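SPEAKER NOTES
Can a machine take a computer apart yet?
Siu-fong Siu, Zirkent
Shop Automation Evening, Barari, 11 July 2025
Please keep to 20 minutes, questions after.

Opening (stand near the first table, speak slowly)

Good evening. Thank you to Yvette Hiebert for the invitation and for correcting my English on the slides. The mistakes which remain are from last night, after she had sent them back.

I work at Zirkent, where we receive old office computers. We open them, test them, take out the useful parts and send the rest to recycling. In April we received 2523 machines. Of these, 1451 were desktop towers. Every one was opened by a person with a screwdriver.

So my question this evening is a small one. I will not ask if robots will take all the jobs. I will ask if a robot can take out one memory stick, and then the next one, and then do it again on a computer from a different maker.

Slide 2. Why it looks easy

When my manager, Zachary Sawatzky, first saw the list of steps, he said it was a list for a beginner. Open the latches. Pull the memory. Unplug the drive. Slide out the drive. Put each part in its place. A new worker in our shop learns this in one morning.

But a new worker brings two hands, and fingers that feel when a latch is about to give. We did not write these things in the list, as it did not seem necessary to us.

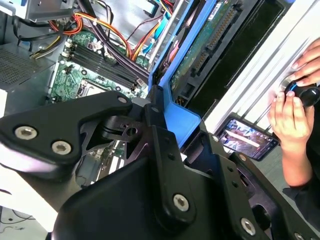 Pause. Let people look before the next point.

Cables are the first difficulty. A motherboard is stiff and stays where it is. A cable moves when you touch it, and it also moves when you touch its neighbor. Our workers push cables away with the back of the hand while the fingers do something else. They do not notice that they do this. I asked Thérèse Lévesque, who has opened towers for longer than anybody in our team, how she decides where to push. She told me she does not decide.

The second difficulty is space. The tool must arrive at the memory slot, and it must not press on the parts beside it. A gripper is wider than two fingers. If it comes at the wrong angle, it also hides the thing it wants to hold from its own camera.

The third is force. A memory latch needs a firm push and then almost nothing. A drive connector needs a steady pull, a little to the left and a little to the right. Too weak, and it stays. Too strong, and you have broken a part that a customer would have bought.

(If time is short, skip the story of the bent pins.)

Slide 4. Making the work easier for the machine

Here we changed our way of thinking. At first we wanted the robot to do the work as Thérèse does it. Now we ask what we can prepare so that the work is less difficult.

The best answer was cheap. Give each part a fixed home. A person can put a memory stick anywhere on the table and find it again. For a robot it is much better if there is a holder with the correct shape, always in the same position. Pui-shan Lam draws the holders for us, and she has drawn the memory clips more times than she likes to say.

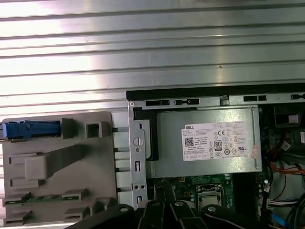 Holder plate beside an open Dell tower. One memory stick is in its clips, and the pair below is free.

Holders help with the end of the job. They do not help much with the beginning, where the part is still in the computer. But they give us a clear way to say "finished": the part sits in the clips or it does not. Before this, we had long discussions about what counts as success.

Holders also let us practice in both directions. Putting a memory stick back into its slot is harder than taking it out, in my opinion. You must line up the notch, keep the stick straight and press both ends.

Slide 6. Where we are today

My answer, as of this month: with a person standing near, for some parts, on tower models we already know. Without a person, on any tower that comes through the door, no.

Our partner Caron asked if they should plan for a line without workers. I told them to plan for a better workbench first. Good holders and good light help the people also, and that money is not lost if the robot comes late.

Slide 7. Questions for the room

Who here handles cables by machine, and how do you keep them out of the way?
Do you let the robot feel the force, or only see?
Has anybody tried two arms for the latches?

Close

Thank the people from Jestuveo for the room. Remind everyone that the holder drawings can be copied at the side table. Leave slide 7 on the screen during questions, and repeat each question into the microphone before you answer it.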